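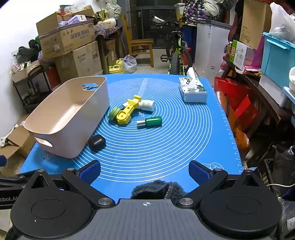
Hilfeforum Druck und Gestaltung

Schriften in der PDF-Druckvorlage werden ersetzt

Für das Faltblatt unserer Einrichtung in Ustodau wurde eine Druckvorlage als PDF exportiert. Die Druckerei meldet, dass die Hausschrift auf der Rückseite durch eine Standardschrift ersetzt wird. Am Bildschirm ist der Fehler nicht erkennbar. Die Auflage beträgt 2769 Stück, die Abgabe ist für September vorgesehen. Es wird um Auskunft gebeten, welche Exporteinstellung zu prüfen ist.
Verwaltung_Ustodau, 19. August 2021

Bitte öffnen Sie in Ihrem PDF-Programm die Dokumenteigenschaften und dort die Liste der Schriften. Jede verwendete Schrift muss als eingebettet oder als eingebettete Untergruppe gekennzeichnet sein. Fehlt dieser Vermerk, ist der Export mit der Vorgabe PDF/X-4 zu wiederholen — diese Norm schreibt die Einbettung vor. Lässt die Lizenz der Schrift eine Einbettung nicht zu, bricht der Export in der Regel mit einer Meldung ab. In diesem Fall wenden Sie sich bitte an den Anbieter der Schrift.
Häufig ist auch eine platzierte Grafik die Ursache. Enthält die Rückseite ein als PDF eingefügtes Logo, so ist dessen Text in der Ursprungsdatei in Pfade umzuwandeln und die Datei neu zu verknüpfen.
Druckvorstufe Mitbridge

In unserem Hause wird grundsätzlich der gesamte Text in Pfade umgewandelt. Probleme sind nicht bekannt.
Baxter_15

Hiervon ist bei längeren Texten abzuraten. Kleine Schriftgrade können kräftiger erscheinen, und Korrekturen sind danach nur noch in der offenen Datei möglich. Bewahren Sie diese in jedem Fall auf.
Druckvorstufe Mitbridge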